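The cable drawer problem

Most offices store spare leads in one deep drawer, and most spare leads leave that drawer knotted. The cause is mechanical. A cord dropped in unsecured will pass its own free end through any open loop, and each time the drawer moves it gets another chance.

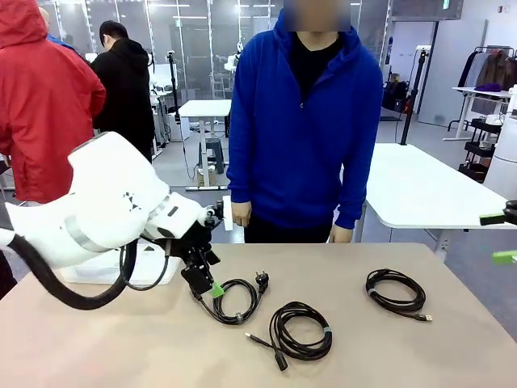 Words: Kyriaki Kokkinos
2022-04-14

The cure costs very little. Coil each lead on its own, close the coil with a band, and leave a short tail at both ends so the connector can be read without undoing anything. A power lead with a two-pin plug and a USB lead look much the same once wound, and the tails are what tell them apart.

Veerle Schouten, who ran the stores at Salthorpe until June, logged 1,764 leads in her last audit. Up to 700 had no known device. She now bands everything at the coil's narrowest point and allows no wrap tighter than the cord takes by itself. Tight winding strains the conductor where it enters the plug, and a thick power cord shows the damage later than a thin data cord does.

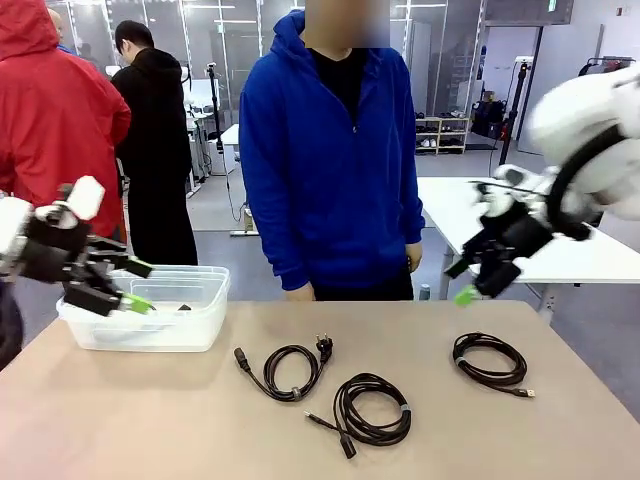

Bins matter less than people expect. A shallow one with see-through walls is enough, provided coils go in flat and no more than two deep. Wouter De Bruijn at Van Beek prefers one bin per connector type — power in one, USB in another — and reports that returns are put away correctly more often than under his old system of sorting by length.

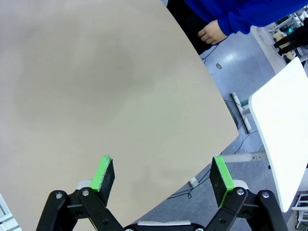 Sorting needs a clear surface first. Schouten will not start on a batch until the last one is boxed, and a plain beige top with nothing left on it is her standard for finished. Black cord shows well against that color, so a stray adapter is hard to miss. Labels go on last, at the plug end.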